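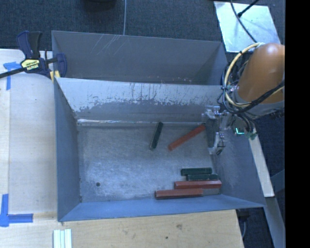 Metal bins, divider wall between front and rear. Divider worn on the upper part, with a ragged, peeling edge along the lower part. See item 6.

Nisthorpe Depot, Parts Wash and Storage Room
Quarterly workplace inspection
Date: 9 August 2024
Inspector: Naima Mansour
Accompanied by: Tsung-han Lu (area supervisor)
Form 542, revision 2

Ratings: S = satisfactory, A = action required, N/A = not applicable

1. Entry and exits
1.1 Exit door opens fully from inside: S
1.2 Exit sign lit on test: S
1.3 Aisle to exit clear: A
Comment: Two pallets of Dreltance filter housings on the yellow line. Moved during the inspection. Supervisor to find a permanent spot.

2. Fire equipment
2.1 Extinguishers in place, tags current: S
2.2 Extinguisher access not blocked: S
2.3 Oily rag can emptied daily: A
Comment: Lid does not close by itself. Hinge bent. Replace can.

3. Electrical
3.1 Leads tested and tagged: A
Comment: Lead on bench grinder, asset 3053, has no readable tag. Taken out of service until tested.
3.2 Switchboard clearance: S
3.3 Safety switch push-button test: S

4. Chemicals
4.1 Register matches stock on shelf: A
Comment: Kikuchi degreaser is on the shelf but not in the register. Safety data sheet is on file in the office. Hoi-yan Ng to update the register.
4.2 Decanted containers labelled: S
4.3 Spill kit complete: S
4.4 Eyewash flushed weekly, log signed: A
Comment: Log has a gap in early August. Flushed during inspection, water ran clear.

5. Racking and manual handling
5.1 Load rating signs fitted: S
Comment: Signs read 300 kg per level. Top level of bay C nearly at the limit. No further stock on that level.
5.2 Uprights free of impact damage: S
5.3 Step platform feet and treads: S
5.4 Trolley castors and brakes: S

6. Bins and trays
6.1 Edges free of burrs: S
6.2 Surface finish sound: A
Comment: Finish on divider wall worn unevenly, with a ragged edge along the lower part. Floor scuffed. Scrape back the lifting material and recoat, or line the bin. Flakes must not get into clean parts.
6.3 Bins identified: N/A

7. Personal protective equipment
7.1 Gloves in all sizes: A
Comment: No small nitrile. On order from Starnau.
7.2 Face shields clean, not crazed: S
7.3 Hearing protection at grinder: S

8. Previous actions
8.1 Drain grate in wash area refixed: closed
8.2 Light over parts washer: still open, carried over a second time. Referred to Aatos Aaltonen, maintenance.

Copies: area supervisor, maintenance, noticeboard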